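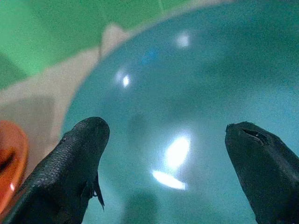

Table Clearing in a Shared Apartment: Order of Work and Storage of Everyday Dishes

Student project report, Home and Living Studies, Westhorpe
Submitted 13 Apr 2026

1. Background

The project began in January as part of the course unit on household routines. Its purpose was to examine how the dishes left on a small table after a meal may be sorted, stacked and returned to storage with as few trips as possible. The work was carried out in the apartment on Tostby Street that the school makes available to students of the unit.

Earlier reports in this series dealt with the washing of dishes. The present report is limited to the step before it – the clearing of the table – and to the choice of shelf for each item.

2. Items and setting

The table used is a small one with a light top and a metal edge. The dishes are of mixed origin and do not form a set. They include a teal plate, orange dishes, gray pieces for drinking and measuring, and a clear glass jar with a black lid. 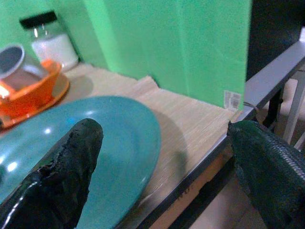 Mixed dishes present a particular difficulty. Pieces of one set are made to nest, while pieces from different sets often differ in rim and depth, and a stack that looks stable on the table may shift when it is lifted. The group therefore agreed that the widest plate should always be handled separately and that smaller pieces should be placed inside larger ones only where they rest without force.

3. Procedure

The clearing was repeated 26 times over a period of eight weeks. Two orders of work were compared. In the first, named Fimness in our notes, large plates were removed before all other items. In the second, named Rizvi, the small items were gathered first and the plates followed.

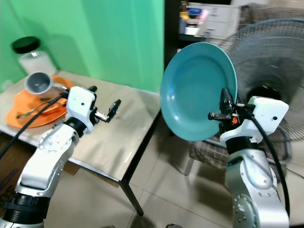
Figure 1. Teal plate held upright beside the table; orange dishes, measuring cup and lidded jar on the tabletop.

4. Results

The Fimness order required six trips in most sessions and the Rizvi order required eight. Members of the group also reported that early removal of the large plates left more room for sorting what remained. Cutlery was the item most often forgotten – usually under another dish.

5. Further work

The storage plan has been left in the apartment for the next group. It does not yet cover glass jars with contents, which were returned to the table after each session. A trial with a larger table is proposed for the coming term.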